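Manaia Mudgway
15 August 2023

Went to the Kendlow open day so you don't have to. Thread. I'm going to try to be fair, and I will fail in places.

12 replies · 31 shares

First, the parking lot. Signs for "The Future of Handling" all the way from the highway, then a guy in a vest telling you the lot is full. Walked in from the furniture store.

2 replies · 9 shares

They have two demos running. The big one is called Gustau and it moves cartons from one pallet to another pallet. It does this behind a fence. I have seen robots move cartons behind a fence since I was in school. Next.

5 replies · 14 shares

The one everybody lined up for is Jumeo, a single arm that picks up groceries and household stuff. The sales pitch is that you don't program it, you just put a thing down and it figures out the grab. I waited 40 minutes for my group's turn.

3 replies · 6 shares

Our host was Sepehr Daneshvar, from the engineering side, and I liked him. He answered questions like a person. The slides he'd been given were another matter. One of them said "any object, any surface, any time" – over a picture of a sunrise.

8 replies · 22 shares

The number they want you to remember is 355. That's how many different products they say Jumeo has been tested on. I asked how many it picks up on the first try. Sepehr said 246. So that's what goes in my notes, and I'd have put it on the slide too.

19 replies · 57 shares

Somebody behind me (Hok-lam Choi, he runs a small packing line and came with real questions) asked if visitors could choose the object. We could choose from a shelf. The shelf had eight things on it. He offered his car keys and was told maybe later in the year.

11 replies · 40 shares

I'll say this for them, they didn't stick to cardboard boxes. Clear plastic is a pain for a lot of vision systems. Light goes through it, light bounces off it, and the depth reading can come back full of holes. So I asked for a bottle.

4 replies · 10 shares

You get to watch the wrist camera feed on a monitor while it works, and that was the best part of the day. Bottle of jasmine tea, fingers open on either side, not touching yet.
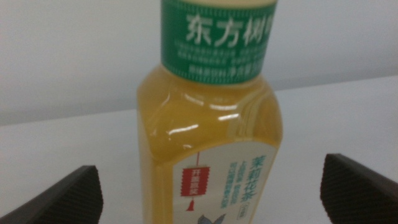 4 min read

Look how much room it has, though. Plain white table, plain pale wall, not one other item near the bottle. My kitchen counter has never looked like that and neither has any stockroom I've worked in. Put six more bottles around it, then call me.

16 replies · 48 shares

Also the gap between those fingers is a lot wider than the bottle. Fine on a bare table. On a packed shelf those fingers need somewhere to go. I asked about this and got "that's on the roadmap," with December mentioned for a narrower set. Writing that down.

7 replies · 18 shares

Price? They don't give one. "Depends on the deployment." Hok-lam asked three different ways and got the same sentence three times.

9 replies · 33 shares

Would I go again? If they let me bring my own bag of groceries, yes. I've asked. Will update if they write back.

6 replies · 12 shares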